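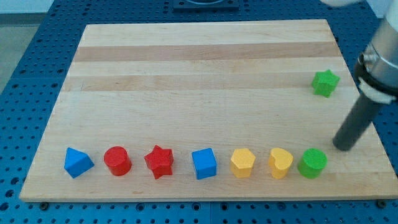 Clemoner Shape Blocks – Notes for Anyone Using the Set

Welcome, and thank you for taking an interest in our painted blocks. Clemoner began as a box of wooden shapes that I kept on a shelf at Calimlim, and it has grown into a small collection of photos and sorting notes that other people now borrow from. I have tried to write down the things I get asked most.

What the set is like

The blocks are chunky wooden shapes in plain, cheerful colors: red, blue, yellow and green. You will meet cylinders, five-pointed stars, a cube, a triangular prism, a hexagonal prism and a heart. Some shapes come in more than one color, so a red star and a green star can share a board, and the same goes for the cylinders. That makes for good sorting, and for some lively disagreement over whether color or shape ought to come first!

The board

Most layouts are done on a striped maple cutting board, which I love dearly for its honey-colored bands. The usual starting layout is a row along the near side, with one block left by itself farther back. Please keep the spacing a little uneven – a perfectly straight line looks stiff, and it gives away too much when you are matching photos to notes.

What is in the folders

photos/ holds 3151 pictures
notes/ holds 2326 short text files, one for each layout
spare/ holds 1000 pictures with no notes yet, kept apart from the rest

Naming

Write the color first and then the shape, all in lowercase, as in "yellow heart" or "blue cube". Call a star a star, even when it is tipped over. Left and right are always given from the near side of the board.

Known problems

Version 2 still has a few notes from March that say "hexagon block" where they should say "hexagonal prism". I am working through them as I find the time.

Questions and corrections are very welcome, and go to Maribeth Ambrosio at the Calimlim desk.

Last updated Oct 18, 2023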